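Drying clothes indoors in shared student flats
Project report, module Housing and Everyday Life

1. Introduction

When I moved to Pritchard House in September, the first thing I noticed in the corridor was the smell of wet cotton. Every student in the building dries clothes inside the room, on chairs, on doors and on the radiator. In my home country we have a balcony for this, so I never thought about where the water goes. My landlord sent a letter saying that the black spots near the window come from the tenants and their laundry. My neighbours said they come from the walls. I wanted to know who is more right, and this became my project.

The research question is simple: how much water does one wash load give to the air of a small bedroom, and does the position of the clothes rack make a difference?

2. Background

Air can hold only a certain amount of water vapour, and warm air can hold more than cold air. When warm and humid air touches a cold surface, for example a single-glazed window, a part of the water becomes liquid again. If the surface stays wet for many hours, mould can grow there. Mould does not need much. Dust and a little wallpaper paste are enough food for it.

People also give water to the air by breathing, cooking and taking a shower. For this reason it is difficult to say that a wet wall was made by laundry only. In the older housing leaflets I read, the advice is nearly always to open the window. The tenants I spoke with know this advice very well, but in winter they do not follow it, as they pay for the heating themselves.

3. Method

I used my own bedroom, which has one window to the north and one radiator below it. For the measurement I bought a cheap Prorka hygrometer and placed it on the bookshelf at the height of my head. A second one was lent to me by my tutor, Wyn Beddoe, and it stood on the window sill.

The test load was always the same: four bath towels, two bed sheets and one pair of jeans. I weighed it dry, and again after the spin. I put the clothes on the rack at six in the evening and wrote down the humidity each hour until I went to bed, then again in the morning. At the end I weighed the load once more.

There were three positions for the rack:

Position A: in the middle of the room, window closed, door closed.
Position B: directly in front of the radiator, window closed, door closed.
Position C: next to the window, window open by a hand's width, door closed.

Each position was repeated three times. I tried to do this on evenings with similar weather, but this was not always possible.

For the spinning I first used the machine in our flat, a Fastasel, but it broke after the second trial. I then had to start again with the machines in the basement, and the two early trials are not in the results. I regret this a little, because they were the most carefully written ones.

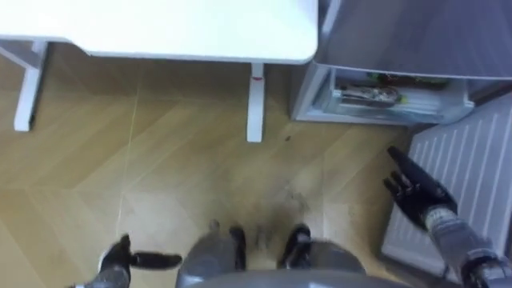 4. Results

After the spin, the load contained on average 1660 g of water. I expected less. In position A, 300 g of this was still in the towels in the morning, mainly in the folded part where the towel hangs over the bar. In position B the clothes were fully dry in the morning, but the hygrometer on the sill showed the highest values of all trials, and there was water on the glass. In position C the result was between the two, and the humidity went back to its starting level before midnight.

I also made one extra trial, which was not planned. I spun the load a second time before hanging it. This removed another 125 g of water and took only a few minutes. The jeans profited most from it, the sheets almost not at all.

The room temperature in position C fell noticeably, and I slept with a pullover. I did not measure the heating use, so I cannot say what this costs.

5. Discussion

The radiator is the favourite place of most students, and my results show why – it is fast. The water, however, leaves the clothes while the window is closed and the glass is cold, and so it collects exactly where the black spots are. In this point the landlord's letter is partly correct.

On the other side, the building gives no good alternative. The drying room on the ground floor of Flastberg Court, the neighbour building, is closed for us. An extractor fan exists in our bathroom, but it runs only while the light is on, and five people share it. I find it difficult to call it the fault of the tenants if they dry their clothes in the only warm place they have.

The weak points of my work are clear to me. There was only one room and one type of load. My own breathing was also part of the measurement during the night. The two hygrometers did not show the same value when I put them side by side, and I corrected this only by subtraction. A better project would use several rooms on different floors, and it would leave one room without any laundry for comparison.

6. Recommendations

For students: spin twice, put space between the pieces, and turn the towels once before sleeping. The window should be open in the first hours, when most of the water leaves.

For the landlord: a fan with a humidity sensor would help more than a letter.

7. Acknowledgements

I thank Wyn Beddoe for the hygrometer and for correcting my section 2, and my flatmates, who took their showers with the door closed for several weeks.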